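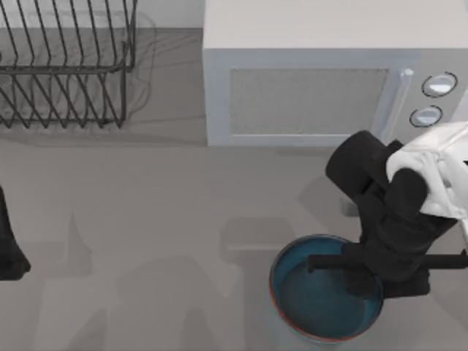 Page last changed: 24/05/2024

Hello from Joltilthorpe!

We're a small software company on the top floor of an old mill in Kundgate, and we write the code that sits between "please tidy the kitchen" and an arm doing something sensible about it. Planning, mostly, with a fair bit of perception and a frankly unreasonable amount of tooling. We don't build robots. People ask every week (my mum included) and I've stopped minding.

I'm Tadeo Insaurralde and I started Joltilthorpe in a spare room in Hulme with Yi-an Geum, who I'd met arguing over a path planner that we both thought we'd fixed. Yi-an looks after perception and I look after planning, and we've stayed friends, which our old landlord did not expect. There are eight of us now. We moved to Kundgate one wet March with two vans and far too many monitors.

Nearly everything we do starts in a simulated kitchen. Counter, rack, microwave, bowl, a pair of black arms, plain walls. It looks a bit bare, I know, but you'd be surprised how much trouble a planner can get into with a bowl and a bit of cloth! We run every change to the code through 236 kitchen set-ups overnight, and whoever is in first puts the kettle on and reads the failures out loud. 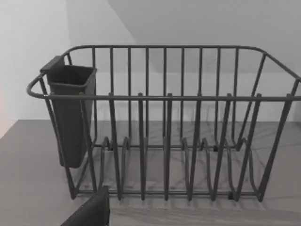
Thin wires are my own pet subject, so forgive me. A planner likes big solid lumps it can steer round. Give it a lot of narrow bars with gaps between them and it either treats the lot as one brick, and won't go near it, or it spots a gap and gets ideas. We spent almost 20 weeks on that one problem, and what came out of it is Ilov, our collision checker, which is now the thing most customers come to us for. It keeps the gaps as gaps, and it'll tell you in ordinary words why it turned a path down ("left finger too close to front rail", that sort of thing). I'm very proud of those messages. Yi-an says they're chatty. Well, yes.

The other half of the work is getting fingers close to small things without clouting them. Knobs and handles are lovely for this, as there's very little room to be wrong, and white on white gives the perception side plenty to moan about.

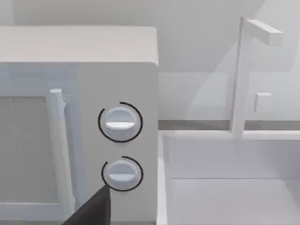
Then there's replay, which I'd have paid good money for in my last job. You can stop any run, wind it back, change one setting and set it off again from that spot, with the old run kept next to the new one. We keep the last 100 runs of every job on hand and you can share one with a link.

If you'd like to see any of it, come and visit. We do demos most Friday afternoons and there's usually cake, though the stairs are steep and the lift is a matter of luck. Students are very welcome, and so are people who just want to argue about path planners. Ring the bottom bell, the top one's the dentist.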